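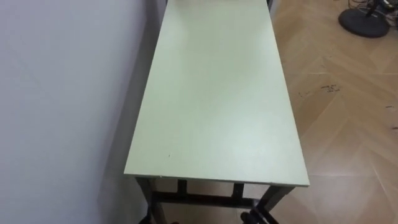 Skususham Substation: Walkdown Checklist with Comments
Date: 06/09/2018
Inspector: Dorottya Szekeres, Parwood Electric Distribution
Covers outdoor yard, control building and battery room. Comments follow each item.

1. Perimeter fence and gates: OK
Fabric tight on all sides. Bottom rail on the north run has been reattached since the April visit.

2. Warning signs: NEEDS ACTION
Sign on the east gate is faded and can't be read from the road. Replace with the current Parwood sign. Others fine.

3. Yard gravel and drainage: OK
Weeds coming up along the cable trench. Spray before fall.

4. Transformer T1, oil level and leaks: OK
Level normal. Old stain under the drain valve, wiped clean in April, has not come back.

5. Transformer T2, oil level and leaks: NEEDS ACTION
Slow weep at the lower radiator flange. Bíró crew to check bolt torque at the next outage. Put an absorbent pad down and look at it weekly until then.

6. Cooling fans: PARTIAL
T1 fans all start on manual. On T2 the second bank did not start. Breaker was not tripped. Work order opened.

7. Breaker cabinets, heaters and door seals: OK
Seal on the 39 kV spare cabinet is getting hard. Not urgent. 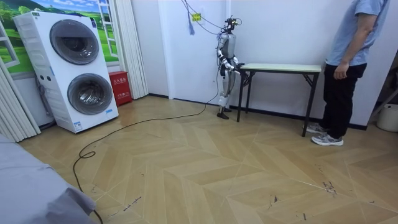
8. Ground connections: OK
Checked by eye only. Resistance test is a separate job and is not part of this form.

9. Battery bank: OK
Charger on float. Electrolyte at the mark in all cells. State of charge read 98 percent on the Tresadix monitor. Terminal grease is thin on the end cells.

10. Battery room ventilation and eyewash: NEEDS ACTION
Fan runs. Eyewash bottle is past its date. Replace within 30 days.

11. Fire extinguishers: OK
Tags current, pins in place. The one by the relay panels was behind a cable reel. Moved the reel.

12. Relay panels and alarms: OK
One standing alarm, T2 cooling, see item 6. Lamp test good.

13. Emergency lighting: PARTIAL
The unit over the rear door went out after 18 minutes on test. New battery needed.

14. Switching log and one-line diagram: NEEDS ACTION
Log is up to date. Diagram on the wall still shows the old feeder tie. Drafting has the markup.

Open items go to the Parwood maintenance desk. Items 5 and 6 should be planned under the same T2 outage.

Signed: D. Szekeres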